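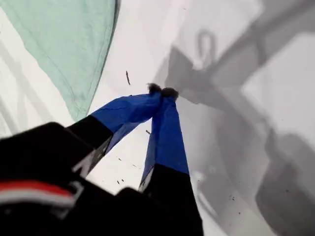 Every few weeks someone on the Clellham workshop list asks which gripper to buy for a home arm, and the answers are always about motors. Payload, torque, closing force, whether the Stallano controller can keep up. I think this is the wrong place to spend money and the wrong place to spend evenings. For the jobs most of us want done at home, which means picking up cloth, paper and small soft things, the last inch of the finger decides whether it goes well.

I came to this view slowly. My first arm had bare plastic fingertips, hard and a little shiny, and I spent most of a winter tuning the grip in software. I wrote a routine that closed in small steps and checked the motor current after each one. It was a decent piece of code. It also dropped thin fabric about as often as the version before it, and when it didn't drop the fabric it tended to push it along the table.

A member of the workshop who used to repair sewing machines told me to stop typing and cover the fingers. I tried rubber first. Rubber holds well but it doesn't let go well, and light cloth stays stuck to one side when the gripper opens. After that came craft felt, hook tape and the rough side of a kitchen sponge. A rough pad catches the weave a bit and releases it when the fingers part. I ran 100 picks with each material on the same square of cotton and kept a tally on the back of an envelope. The sponge won, and it had cost me nothing.

The usual objection is that soft coverings wear out. They do. Mine lasts almost 400 picks before the edge goes flat, and replacing it takes 6 minutes with scissors and double-sided tape. Compare that with the Endo fingers one of our members ordered, which are machined, rated for far more than 1,000 cycles, and very good at holding blocks. He doesn't own any blocks he needs moved. He wanted help with the laundry.

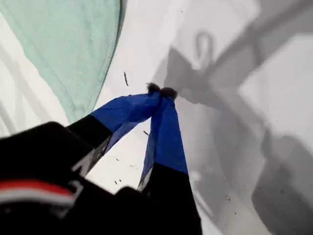
A second objection is that tape and fabric look unfinished. I hear this mostly from people who learned on industrial equipment, and I understand it, but a home build is never finished anyway. A sleeve that peels off is easier to live with than a part that has to be printed again every time you change your mind. The Kolář plans that a lot of us started from have the fingertip molded in one piece with the finger, so trying a new surface means a new finger. I would change that before anything else in the design – two screws would do it.

There is a cost, and it should be said. Rough pads pick up lint, and a loose fiber can hold up a small piece of paper after the gripper has opened. I brush mine off before each session. Padding also adds thickness, so the closing point has to be set again whenever the material changes. I forgot that in March and stalled a motor.

Even so, if a newcomer asked me how to divide a small budget, I would say to buy the cheaper gripper and put the difference into a box of scraps.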